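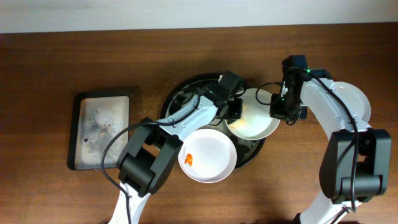 Dish Tips from the Sirngate Robotics Club

Our club task this term is clearing a table with two arms. Most of what we learned works with ordinary hands too.

Scrape first. A speck of orange food will ride along through every transfer and end up in the bowl you called clean.

Grip the rim, then tilt slowly. Fast is how you meet the floor. We do 23 practice runs before anyone touches the speed setting, and the speed setting is still 4.

Keep the cables (or your sleeves) out of the bowls.

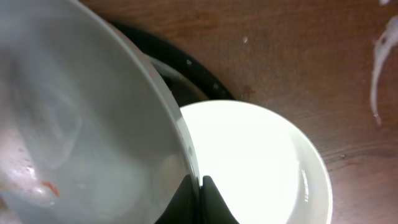
SIRNGATE, July 27, 2021

Milk on wood: wipe along the grain with a damp cloth, then a dry one. Do it before the meeting starts, as the meeting will run long.

Pour with the lower bowl tucked well under the lip. Leave more room than you think your aim deserves.

Next session is at 6. Bring a towel.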